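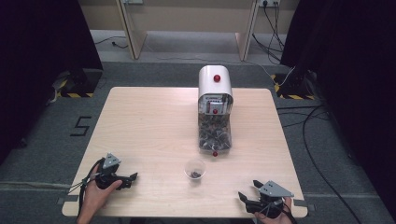
Can a robot fill a cup from a sweet dispenser yet?

Perla Valdovinos
Posted January 31, 2019

We have a dispenser with a knob on the front in the break room at Skiltham, and I get asked to fill cups for visitors. Is there a machine that could do this by itself? It would need to hold a small plastic cup under the outlet, turn the knob and put the cup down again without tipping it. I've seen arms on the shop floor do harder things than that.

Drenex

Partly. Turning a knob is fine if the dispenser never moves. Clear plastic cups are the hard bit – cameras don't always find the rim, and a thin cup buckles if you squeeze it. You also need two hands, or a stand for the cup. We tried something like it at work in November and got 17 cups before one went on the floor. Bolt the dispenser down first, and use a coloured cup if you can.

Calvo

No. Just do it by hand, takes 5 seconds.

Berkavero

It depends how full you want the cup. A few pieces is easy enough. The same amount every time is another matter, so I'd put a small scale under the cup and stop on weight.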